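Tank gauging after the Vurnov buyout, who still has spares?
Process & Storage forum > Level measurement

perla_r
G'day all. I look after a small fuel terminal on the coast, 11 tanks, mostly diesel and a couple of avgas. All the servo gauges are Prallau units from before Vurnov bought the business and split the gauging side from the valve side. One of them has started hunting at low level and I need a drum and a displacer wire assembly. The old Prallau number goes to a call centre that sells me valves. The Vurnov rep says gauging went to Msimang. Msimang says they only took on the radar line. Who on earth owns the servo range now??

Would rather not rip the lot out before the next calibration in May, if I can help it.

jacobus zulu
Been through this exact merry-go-round. As far as I could work out, the drawings and the name went to Msimang but the spares stock stayed in the old Vurnov warehouse and got sold on as a job lot. Ask Msimang for "legacy support" in those words. The normal sales desk has no idea it exists.

We paid through the nose for a drum, mind you. Fourteen weeks to get here and the paperwork still had the Prallau letterhead on it.

T_Molefe
I'd disagree with going down that path at all. You're putting money into a gauge with moving parts, made by a company that's been cut up and sold off, and you'll be back here next year asking about a motor board. Go radar on the bad tank and do the rest as they fail. We did three that way and the tank farm software took both types without a whinge.

perla_r
Thabiso I hear you, but radar means a new nozzle on a tank I'd have to take out of service and clean, and the boss has already knocked that back once this year. The servo sits on a perfectly good stilling well. I can get a drum past him. I can't get a tank outage past him.

T_Molefe
You may not need a new nozzle. If the stilling well's straight and the slots are clean you can put a radar with the right antenna straight on top, with an adaptor plate. What diameter is the pipe?

perla_r
Will have to look it up, the drawings are in the other office (of course they are). I'd have said eight inch but don't hold me to it.

minoru_imai
Coming at this from the other end, I worked for Prallau for a good while, in the gauge shop, and moved across when Vurnov took over. The split was messier than the press release made out. There were some 228 people on site at the time and the gauging lot got a fortnight to decide which side of the car park they wanted to work on. The test tower went with valves, who had no use for it, so we were driving gauges across town to be proved. Daft.

Anyway, for Perla. Have a look at the serial plate. If the number starts with 67 it's the later drum, and that one was shared with the Nulau marine gauge. Nulau are still going under their own name and still make it. If it starts with anything else, Jacobus is right and it's Msimang legacy or nothing.
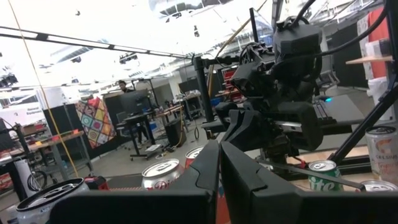 Fatima V reckons the Nulau drum is only a straight swap if you change the wire at the same time, and that she had one read 4 mm out all the way down until she put the matching circumference in the setup menu.

minoru_imai
She's spot on, I should have said. The circumference is stamped on the drum itself, usually on the inner face. Type in exactly what's stamped and don't trust the figure in the old manual, there were two print runs and one of them is wrong.

jacobus zulu
Two print runs! That explains a week of my life I'm not getting back.

T_Molefe
And this is my point, isn't it. Wrong manuals, a drum from a marine outfit, wire from somewhere else. Who signs off the custody transfer accuracy on that?

fatima_v
Same people who sign it off now, mate. It's verified against a hand dip after any repair, whoever made the drum. Ours passed first go once the number was in properly. I've nothing against radar, I've got it on the big tanks, but I wouldn't pull a working servo just because the company changed hands.

perla_r
OK went up with a torch this arvo. Serial starts 67, you little beauty! Stilling well is eight inch, so Thabiso your option's still alive too. Does anyone have a part number for the Nulau drum and wire as a kit?

minoru_imai
Kit 123 in the marine catalogue, or it was when I left. Ring them and read out the full serial before you order, they'll check it against the build list. Ask for the gasket as well, it isn't in the kit.

perla_r
Legend. Ringing them first thing.

T_Molefe
Get a radar quote while you're at it. Just for the drawer.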